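O que é um jogo de tabuleiro histórico?

Um jogo de tabuleiro histórico, também chamado jogo de simulação, convida os jogadores a tomar decisões parecidas com as de quem viveu noutra época. O tabuleiro é um mapa. As peças representam grupos de pessoas, navios, carroças ou mantimentos. As regras dizem o que cada peça pode fazer em cada jogada.

O Clube Juvenil de Jogos Vesum utiliza nas suas sessões um jogo chamado Tevberg, destinado a crianças a partir dos nove anos. Nele, duas equipas procuram levar alimentos a uma cidade rodeada de montanhas antes da chegada do inverno. Cada partida dura 90 minutos.

Porque é que o mapa tem hexágonos?

Muitos mapas destes jogos estão divididos em hexágonos, figuras com seis lados. Num mapa de quadrados, andar na diagonal leva mais longe do que andar em frente. Com hexágonos, a distância entre o centro de uma casa e o centro de cada vizinha é sempre igual, e o movimento torna-se mais justo.

Cada casa tem também um tipo de terreno. Atravessar uma planície custa um ponto de movimento; atravessar uma montanha custa três. Uma carroça com 5 pontos pode, portanto, passar uma montanha e duas planícies.

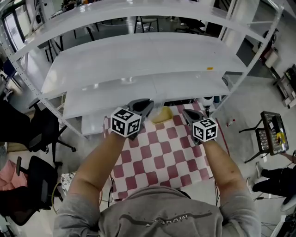

Para que servem os dados?

Na vida real, nem tudo corre como se planeou: pode chover, uma ponte pode cair, uma mensagem pode perder-se. Os dados representam esses imprevistos. Ao lançar um dado de seis faces, todos os números têm a mesma probabilidade de sair. Ao somar dois dados, o sete é o resultado mais frequente, porque há seis maneiras de o obter.

Quem inventa as regras?

O autor do Tevberg, Kálmán Sárközi, leu diários de viagem e estudou mapas antigos antes de desenhar a primeira versão. Jeanie Baird coordenou depois os testes, que incluíram mais de 80 partidas. Sempre que uma regra causava dúvidas, era escrita de novo. O livro final tem 47 regras numeradas.

Palavras a conhecer

Turno: a vez de cada equipa jogar.
Cenário: a situação em que a partida começa.
Ficha: pequena peça de cartão colocada no mapa.

As sessões do clube realizam-se à quinta-feira, na sala de leitura. As inscrições são feitas junto de Meron Weldu.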